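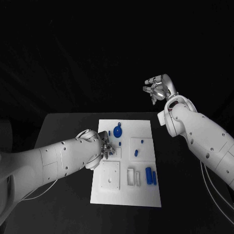 黒い幕の前に置かれた作業台での動作。白いボード上に青い部品と白い治具が並び、左手がその上に下ろされている。

Rozīte(ロジーテ)は、Clamcombe社が開発・販売する双腕ロボット用の組立作業評価キットである。多指ハンドを備えた双腕ロボットの把持、持ち替え、挿入などの能力を、同じ部品と手順で比較する目的で作られた。研究機関や企業の開発部門を主な対象とし、キット単体の販売のほか、評価作業を請け負うサービスも提供されている。

概要
キットは作業ボード、部品、受け側の治具、手順書からなる。部品は青、ボードと治具は白で統一されており、カメラ画像から部品を分離しやすい配色とされる。部品には円柱、小型のペグ、円盤状のものなどがあり、治具には縁のついた角皿、中央に丸穴のあるプレート、上面の開いた箱型のものなどがある。ロボット本体、ハンド、制御装置は付属せず、利用者が用意する。

開発の経緯
設計はClamcombe社のイルゼ・ラマナウスカス(Ilze Ramanauskas)が担当した。当初は同社の社内試験用の器具で、部品の形状も試験のたびに変更されていた。その後、外部からの貸し出し依頼が増えたため、寸法と手順を固定した製品版が作られた。名称は開発時の呼び名をそのまま用いたものである。

仕様と手順
付属の手順書には168通りの課題が収録されている。課題は片腕で行うものと両腕を協調させるものの2系統に分かれ、後者には空中での持ち替えや、一方の手で治具を押さえながら他方の手で部品を差し込む動作が含まれる。1課題の制限時間は300秒で、時間内に完了しなかった場合は失敗として記録する。途中で部品を落としても、ボードの外に出ていなければ続行できる。
部品の初期配置は手順書の配置図に従う。ボードの向きは台の縁に対して多少傾いていてもよいが、傾きを記録用紙に記入することが求められる。

評価サービス
利用者のロボットを預かって試験を行うサービスは、Skurnstead試験所が受託している。1回の契約で最大30課題を選択でき、結果は課題ごとの成否、所要時間、失敗時の状況をまとめた報告書として渡される。映像記録の提供は別料金となる。受付は毎年10月に始まる。

類似製品との比較
Zestcombe社の評価キットは片腕ロボットを前提とし、部品の種類を絞っているため、準備にかかる時間が短い。Rozīteは課題の幅が広い反面、配置の確認に手間がかかる。部品と治具の互換性はない。

評価
ロボット工学者のメリケ・マギ(Merike Mägi)は製品評の中で、角皿と箱型治具を組み合わせた課題を、指先の細かな制御の差が表れやすいものとして評価した。一方で、部品がすべて硬質で、布やケーブルのような柔軟物を扱う課題がない点を不足として挙げた。また、細い円柱は指の太いハンドではつかみにくく、ハンドの形状によって成績が左右されるとも指摘している。Clamcombe社は柔軟物に対応した追加部品を検討中としているが、発売時期は示していない。

関連項目
双腕ロボット
多指ハンド
ペグ挿入課題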